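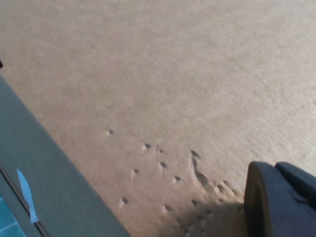
Sakard Fine Sand – Frequently Asked Questions

What is Sakard Fine Sand used for?
Filling shallow display beds and tabletop trays where the surface has to hold a smoothed or pressed finish.

How much do I need?
One 12 kg bag fills one Liramton tray to the marked line. Larger beds are quoted by volume.

How do I get an even surface?
Pack the sand in thin layers with a flat board. Finish with a soft brush, drawn in one direction only. Fine streaks are normal and follow the line of the brush.

Can holes and grooves be removed?
Yes. Small pits close up when loose sand is swept in and pressed down. A longer furrow leaves raised lumps along its edges – break these up first, then fill and level.

Does the sand need water?
A light mist helps it hold an edge. Do not soak it. Use no more than 430 ml per bag.

Why does the color vary between bags?
The sand is not dyed. Shades run from pale beige to a warmer tan. Mix bags before filling if the match matters.

Where can I collect an order?
From the Caltivden depot. Order code 2132 covers single bags, 2954 covers full pallets.

Last updated 28 November 2023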